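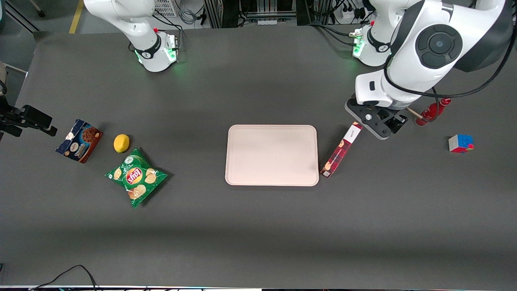
Snack Tray Day at Sarari: A Visit to the Whitfield Open House

November 25, 2024
By Dolores Doucet

3 comments · 4 shares

The flyer promised "a new way to think about snacks," and I drove out to Whitfield mostly to see how anyone could fill an afternoon with that. Sarari sells ready-made snack trays to offices. You pay a monthly fee, they pick the chips and cookies, and a tray lands in your break room. 

Santeri Saarela, who runs the tray program, gave a short talk first. He said the company sent out 3,282 trays between June and now, and that customers "snack with more purpose." I asked what that meant. He said it would be in the handout. I have read the handout twice — it is mostly a price list.

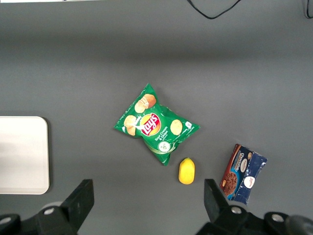 My problem with the whole idea is the choosing. Sarari says each tray is balanced, one salty thing and one sweet thing, plus something bright to make people look. I can do that at the grocery store. The salty pick was Lay's Sour Cream & Onion in the green bag, fine chips, but every vending machine I have ever worked near had them. Next to that was a cookie box that looked torn, and a little yellow lemon shape I would not care to find in place of an actual snack.

The tray itself I liked better. It is a plain pinkish-beige rectangle with rounded corners and a low rim, and it would look decent on a counter. Whether a tall cookie box sits in it without hogging the space is another matter, and I got no clear answer when I asked.

The yearly plan is $720 for a small office. Ellness, where I used to work, spent less than that on coffee. Saarela offered me a trial month and I said I would think about it. Parking was free, and the coffee ran out before the talk did.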